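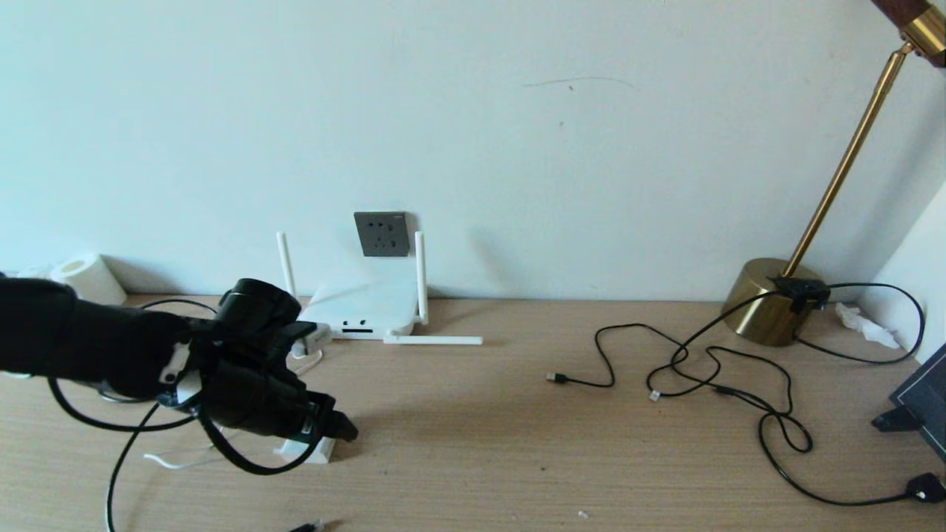
*The router corner of the desk, with the socket on the wall above it.*

# A desk for the router

This page shows one corner of our office at Balline, where the internet equipment has its place. I wrote it for colleagues from the other floors, who often ask how we arranged it and if they can do the same. The answer is mostly patience, and a desk with enough room on it.

Before, the router lived on top of a filing cabinet, behind a plant. The signal was weak in the meeting room, and when something had to be restarted, a person had to move the plant first. In August we changed offices with the team from Nulance, and we got this desk in the exchange. It is light wood and it stands directly against the wall, so we decided to give it to the router.

## The router

It is white, with three antennas. Two of them point up and one is folded down to the side, low over the desk. I have tried other positions also. With all three up, the meeting room was a little better and the kitchen a little worse, so I returned to this one and I left it.

The old router was from Takent and it served us for more than 5 years, which I think is a good life for such a device. It is now in the storage room, in its box, together with the paper manual.

## The socket

The dark gray socket is a short distance above the desk. I like this height very much. In my former office the sockets were near the floor, and every vacuum cleaner was a danger for the network.

## The cables

Thin white cables are pleasant to look at, but they curl as they like. I bought a bag of small clips from Cuypers, 18 in one bag, and I used three for the wall side of the building cable. The others are in the drawer of room 466, please take what you need - only write it on the list.

## The surface

The rule for this desk is simple: no cups, no plants, no parcels. Small parts can stay while a person is working with them, and afterwards they go back to the drawer. For cleaning I use a dry cloth in the direction of the grain, and I lift the cables with one hand. 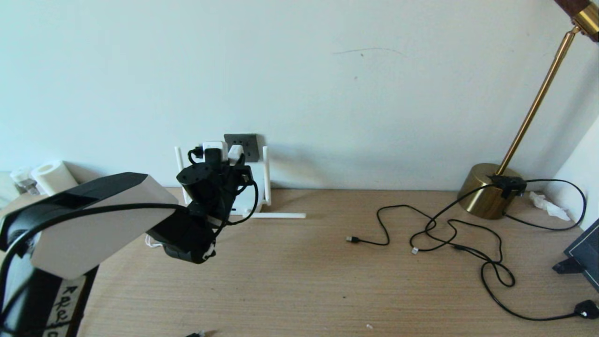 **Can the router stand so near to the wall?**

It can, if the air openings stay free and the cables are not bent hard behind it. I leave the width of two fingers between the router and the wall when I put it back after cleaning.

## Next

I would like to put a printed label on the power cable, so that it is not pulled out by mistake when somebody needs the socket. The label printer is at the moment with the Nulance team. I will ask for it when they have finished their shelves.

*Page updated 15 April 2026*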